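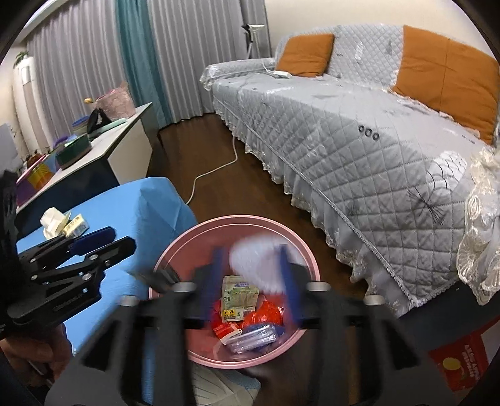
Households in Hallau will get a second packaging pickup each month starting in April, the town's waste office said. The change covers 85 streets, up from 32 in last year's trial. Most of the material is the kind that fills a living room bin in no time - wrappers, small packets, clear plastic and the printed bags that snacks and household goods come in. Sengar, the hauler, will bring the new bags to each door.

Cardboard stays separate. Small boxes should be opened, pressed flat and tied in bundles, and the bundles go out by 7 a.m. on pickup day. Bags left out the night before will not be taken.
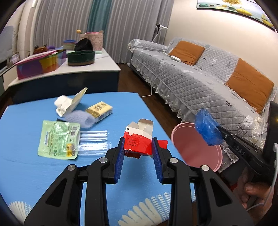
Does the second pickup cost extra?

The yearly fee stays at 95 francs per household, and the first 2 rolls of bags are free.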